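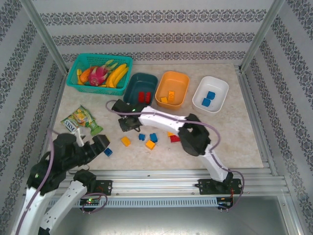
第4章 色で分けるということ

片づけの本はたいてい、まず分類せよと説く。分類の基準には色がよい、子どもにもわかるから、と続くことが多い。本章ではこの二つの主張を、いったん疑うところから始めたい。分けることと片づくことは同じではないし、色がわかりやすいという評価も、誰にとって、どの場面でわかりやすいのかを確かめたうえで下されたものは少ない。色分けの途中にある机を見れば、赤いブロックは暗い青緑の器に、青いブロックは白い器に入っている。色ごとに集めるという規則は読みとれるが、この二つでは器の色は中身の手がかりになっていない。初めてこの机に向かう人は、すでに入っているブロックを見て行き先を推測するしかない。器がすべて空だったら、規則はどこにも書かれていないことになる。

色分けの推奨がこれほど広まった理由の一つは、結果の見栄えにある。同じ色がまとまっていれば、人はそれを整っていると感じる。アルナルドッティル(Arnardóttir)は収納論の中でこれを「遠目の秩序」と呼び、部屋の入口から見た印象が、使いやすさの評価にまで流れこむと論じた。筆者はこの指摘に半分だけ賛成する。印象が評価を歪めるのは確かだろう。しかし彼女は、歪められた評価を正すために何を測ればよいかを示していない。取り出すまでの時間なのか、戻すまでの時間なのか、翌週も同じ場所にあるかどうかなのか。尺度が違えば結論も変わる。

家庭用の収納箱シリーズ「ジルタム」(Ziltum)の手引きには、色別に分けた家庭では片づけの時間が短くなったとある。調査対象は103世帯。数としては悪くない。ところが比較の相手は「分け方を特に決めていない」家庭であり、種類別や大きさ別に分けた家庭ではなかった。これでは、効いたのが色なのか、決めごとがあること自体なのかを区別できない。おまけに、測られたのは箱に入れ終わるまでの時間だけで、あとで目当ての一個を探す時間は含まれていない。本書で何度も出会うことになる種類の調査である。読者には、この先どの数字を見るときにも、何と比べたのか、どこで時計を止めたのかを先に確かめてほしい。 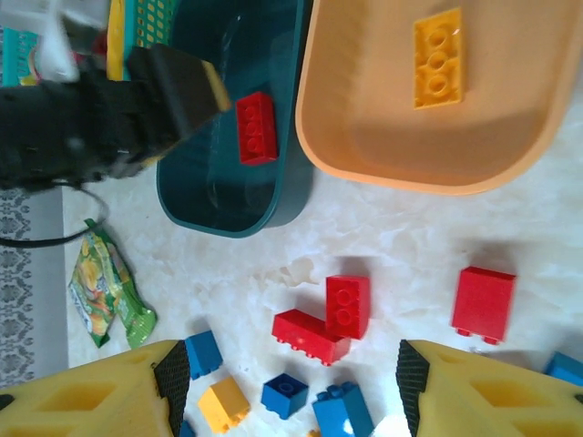 文/スヴャトスラフ・シドレンコ(Svyatoslav Sydorenko)
第4章・第5章担当

4.1 一個しか入っていない容器

細長い暗い青緑の容器に、赤いブロックが一つ入っている。上面に丸い突起のある、よく見るかたちのものだ。この容器は「赤の容器」と呼べるだろうか。多くの読者は呼べると答えるだろうし、筆者も授業で尋ねればそう答える人が大半だろうと思う。だが一個の例から引き出せる規則はいくらでもある。赤いものの容器かもしれない。突起のあるものの容器かもしれない。単に、最初に手にとったものを置いた容器かもしれない。分類の規則は、反対の例に出会うまでは、見た人の頭の中にしかない。

研修教材「フルティコ」(Flutico)は、このあいまいさを避けるために「見本を一つ先に入れておく」という手順を勧めている。一見もっともな工夫である。ただ、見本が何の見本なのかは、見本自身は語らない。赤い大きなブロックを見本に置いたとき、赤い小さなブロックと、青い大きなブロックのどちらが仲間なのか。教材の執筆者は色で分けるつもりだったから前者だと考えた。その前提を共有しない人には、どちらも同じくらい正しい。

4.2 余りものの問題

次に、規則からはみ出すものを考える。章の冒頭の机には、ブロックのほかに、玩具の果物を盛ったかごと、くしゃくしゃになった菓子の袋がある。かごの中身は色では揃っていない。ピンクのドラゴンフルーツと黄色いバナナが同居している。つまり一つの机の上で、ブロックには色の規則が、果物には種類の規則が使われているように見える。しかも、かごにはニンジンの形をしたものも入っている。果物のかごだと思って見ていた人は、ここで規則を「食べものの形をしたもの」に書きかえることになるだろう。

では菓子の袋はどうか。緑と黄と白の包装だから、色の規則では行き先が決まらない。食べものに関わるから、かごに入れるべきか。玩具ではないから別に扱うべきか。空ならごみだが、中身が残っていれば台所へ戻すものになる。外から眺めただけでは決められず、手にとって確かめる必要がある。片づけの手順書の多くは、この種の品物を「その他」の箱に送る。「その他」は便利な言葉だが、規則の失敗を箱の名前に変えただけだという見方もできる。

筆者が以前かかわった保育施設「トレセオ」(Treseo)では、4月の棚卸しで「その他」の箱を全部あけてみた。出てきたのは約100点、そのうち元の置き場がすぐに決まったものは17点だった。残りについて、職員の意見は最後まで割れた。分類表をもっと細かくすればよいという声が強かったが、細かくした表を毎日守れるのかという問いには、はっきりした答えが出なかった。筆者もいまだに答えをもっていない。

4.3 本章で扱う問い

以下の節では、色、種類、大きさ、使う頻度という四つの基準を順に取りあげる。どれが優れているかを決めるつもりはない。それぞれの基準が、どんな品物の前で役に立たなくなるかを調べる。例には身近な玩具と台所用品を使い、基準ごとに、入れる時間と探す時間を別々に記録する方法を説明する。記録用紙は203ページにある。

演習に入る前に、自宅の引き出しを一つ選び、中身を出さずに、そこに働いている規則を一文で書きだしておくこと。書けたら引き出しをあけ、その文に合わない品物を一つ探す。見つからなかった場合は、文のほうを疑ってみてほしい。「いろいろなもの」と書けば、合わない品物は見つかりようがないからである。書いた文は消さずに残しておく。4.6の演習でもう一度使う。

お問い合わせ | 著作権について | 無断転載を禁じます | ページの先頭へ戻る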